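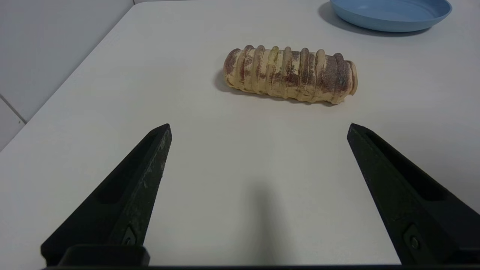
A toy bread roll on a white table.

Stestport, 09/06/2018 – The bakery chain Flodano will close 16 of its shops before the end of November, the company has told its staff in a letter. The closures concern 98 workers, and most of them are employed part time.

Flodano says that the price of butter and flour has gone up strongly during the last 2 years, while customers buy more of their bread in supermarkets. The shops in the centre of Stestport and at the harbour will stay open. The shop in Brutura, which is the oldest of the chain, is on the list of closures.

The company employs 714 people in the region. It promises to offer a new place to as many of the workers as possible, but it did not say how many places are free. The union asks for a meeting still this month and wants that nobody loses work before the summer holidays.

In Brutura the news was received with disappointment. After the closure, the village will have only one place to buy fresh bread, the family bakery Đỗ on the market square. The bakery said it is looking at whether it can open one hour earlier in the morning.

The town council will speak about the empty shop buildings at its next meeting.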